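Old Books, New Shelf: what I brought back from Cletavow

19/08/2022

So I went to the Cletavow book fair with a list and a budget, and I came home with nothing on the list. Anyone who has been reading this blog for a while will not be shocked. I was after a beekeeping manual with its folding plates still in it, and what I bought was a fat little guide for parish clerks with half its spine gone. I love it so much!

It was on the bottom shelf at the Laing stand, behind a run of sermons. Small quarto, old calf, both boards holding on by the cords and not much else. The title page goes on forever (I do love a title page that tries to be the whole book) and there's a list of errors at the back that somebody has gone through in brown ink, fixing each one in the margin. Whoever it was gave up at page 18. I've looked through the rest twice and there isn't another mark until the back endpaper, where the same hand has added up a bill for candles.

Yeshi Ambaye was minding the stand and let me sit on a box and turn pages for as long as I liked. She had it down as lacking a blank at the front, and she was upfront about the worming too — a neat little track through the last two gatherings that just misses the text. I asked if she could do a bit better on the price and she did, and then I spent the difference on a box of odd pamphlets. Oh well. 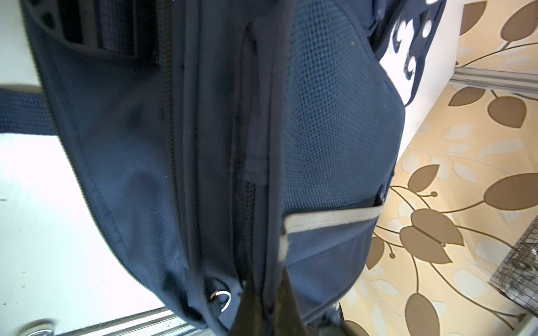

Navy backpack, zipper partly open.

I got most of the collating done the next morning with a pot of coffee. My copy has signatures A to Q, all present, except that gathering K is bound in after L. I had a bad ten minutes thinking I was missing leaves! Gadisa Tekleab, who has seen far more of these than I have, wrote back to say he owns one with the same mix-up, so now we're both wondering if the same binder did the two of them. He's going to send me photos of his sewing.

The pamphlets are a jumble. There are 21 of them, mostly about tolls and turnpikes, plus one very cross reply to a pamphlet I don't have. If you've ever seen the first half of that argument on Plelomora, please tell me, I'm dying to know what the man said.

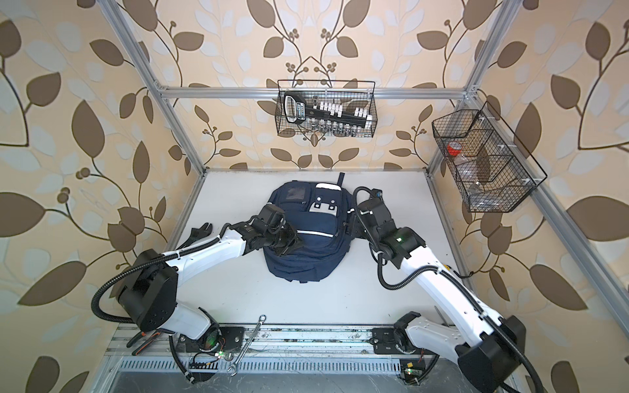

To rebind or not to rebind

I keep going back and forth on this. Hajar Abdelaziz looked at the boards and thinks she can reback it in plain calf and keep what's left of the old spine. Mihret Wako says leave it alone, tie it up with cotton tape and put it in a box, and she's been right before (see the sad business of the herbal, back in March). A box is a lot cheaper, too. But I want to read the thing, and every time I open it the front board gives a little more.

For now it's lying flat in tissue next to the atlas. I've asked Hajar for a price on the reback and on a drop-back box, and I'll post both when I have them. Still looking for the beekeeping manual, if anyone has a spare.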